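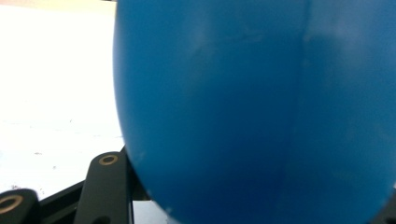
Astham, April – Wunderlich & Son, the family bakery that has kept Astham and its neighbours in bread and buns for 33 years, is delighted to announce that it will open a second shop this spring, in the old post office on the high street in Disbridge.

The new shop will carry the full range of loaves baked each night in Astham, along with a small counter for hot drinks and soup, and seating for eight by the front window. Doors will open at 7 every morning except Sundays, an hour earlier than the post office ever managed, and there will be a shelf of day-old bread at half price for anyone who comes by before closing.

"My customers from Disbridge have been catching the bus over to us for years, in all weathers, bless them, and I have been promising them a shop of their own for very nearly as long," said Roswitha Wunderlich, who founded the bakery. "I am so pleased that I can finally look them in the eye! We've kept the old posting counter, which needed a good deal of sanding, and I think it will look lovely with the rye loaves lined up along it."

The Disbridge shop will be run by Majdi Daher, who joined the bakery as a Saturday boy and has looked after the Losthorpe market stall for the past few summers. He will bring with him his sesame rings, which until now have only been sold at the stall and tend to be gone by mid-morning.

"I'll be making a lot more of them, I promise," said Mr Daher. "And if people would like something we don't bake yet, they should come in and tell me."

The first 200 customers on opening morning will be given a free currant bun. Orders for celebration cakes can be placed at either shop, and the Losthorpe stall will carry on as usual.

Enquiries: please ask for Roswitha at the Astham shop, preferably after the lunchtime rush.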